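The Patient Hands of Stusham

By the time I had found the right door and been handed a cup of very good coffee, Hawi Bogale had already been teaching for two hours. Her pupil is a robot arm, and the lesson, which she has given more times than she cares to remember, is how to put a processor into a desktop computer.

Hawi used to repair office machines in Ploltville, and she still talks about motherboards the way some people talk about old dogs. She came to Nenside, a small robotics workshop on the edge of Stusham, in May, when they were looking for someone who could seat a chip without thinking about it. The trouble (she laughs when she tells me this) is that she then had to start thinking about it again! Her hands knew the job perfectly well. Explaining it to a pair of black fingers through a set of hand controls was another matter, and for the first few days she went home with her shoulders up around her ears.

What she does now looks almost lazy. She brings the chip in flat, metal lid up, and lets it hang back below the open socket for a moment while she makes up her mind about the angle.

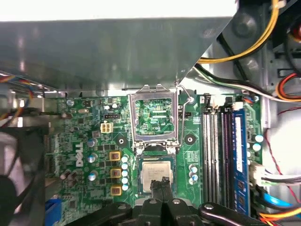 Why teach a robot by remote control instead of just writing a program?

A written program does well when every part sits in exactly the same place each time. A person at the controls makes small corrections all the way through, and the recordings of those corrections give the robot something to learn from when the next computer is turned a little or the chip is gripped a little off center.

The collection stood at 1,487 recorded tries when I visited in June 2024, and Hawi did 621 of them herself. The rest belong to her colleagues, chiefly Zoia Palamarchuk, who looks after the software and has a gentler touch on the controls than anyone expected, herself included. They named the system Cheung, after the street where the workshop had its first room, and they scold it by name when it dawdles.

Zoia let me watch over her shoulder as she sorted through recordings, and I confess I had assumed the clumsy ones would be thrown out. She keeps a good many. If the operator drifts to one side, notices, and eases back into line, that is worth having, she told me, and she'd rather have it than another perfect run. The ones she does throw away are those where somebody got tired and hurried, and she can spot them in a few seconds. Hawi's rule is to stop after 90 minutes at the controls, whatever the schedule says, and go look out a window.

I watched them go over the approach again, with the load plate standing up and the green Dell board waiting behind it, and found I was holding my breath like a parent at a piano recital.
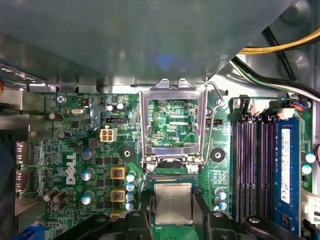
How long does it take a person to learn to guide the arm well?

Most newcomers at Nenside need 16 practice sessions before their recordings are kept. Moving the arm comes quickly, and judging depth and going slowly enough near the socket take up most of that time.

I got a turn too, late in the afternoon, with a scrap chip and a board that was past caring. I missed the socket by the width of my thumb. Hawi told me kindly that her own first try had been worse, and then she reached over and took back the controls.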